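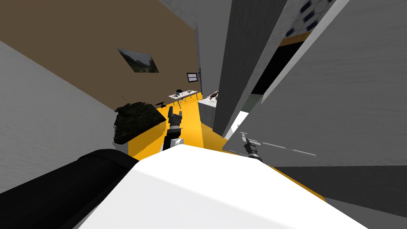
Dzifa Ofori wrote:
> The Foltside allotment water goes off at the end of the season and I have
> 6 butts to get through winter. Last year I left them full and one split
> down the seam. Do people drain them completely? Two of them are on slabs
> and I can't tip them on my own.

I drain mine down to a third and leave the tap open a crack. Empty ones blow about on our side of the site, so I wouldn't take them right down unless you can tie them to something. The split you had was probably the lid freezing on and the ice having nowhere to go. Take the lids off, or wedge them up with a bit of cane.

For the two on slabs, use a length of hose as a siphon and run it down to the path. It takes a while but you don't need a second person. Don't run it towards plot 74 - the corner there is already soft and Kwadwo has his onions in.

On the other matter, the new trough is paid for. It came to 755 with the fittings, against the 700 we had set aside, and the rest came out of the seed money. Iddrisu has the receipt. It won't be plumbed in until March.

If anyone has a spare brass tap, three-quarter inch, I could use one. The plastic one on my back butt drips.

Ville Keskinen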